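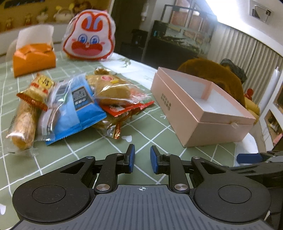 Snack boxes: packing on 19th June

Print this page
E-mail this page

The snack boxes for the Ulley summer sale will be packed on 19th June, from 2 until everything is done. We have 47 boxes to fill this year, all to go out before the sale opens.

Please bring individually wrapped items only. Bread rolls, pastry rolls, crackers and small foil packets are all fine. Leave stickers and labels as they are, so that people can read what is inside. Anything past its date will be taken out.

Put the flat packets in first, then the crackers, and lay the bread on top — it squashes easily. A long pastry roll may have to go in at an angle. If the lid will not close, take something out and start another box.

Soft toys are going on a separate stall, so please keep them out of the food boxes.

The May collection raised £2,561, and 19 households have already offered food for this one. Donations can be left at the Ravgate hall on any weekday morning. Spare boxes are welcome too, in any colour, provided they are clean inside.

Print | E-mail to a friend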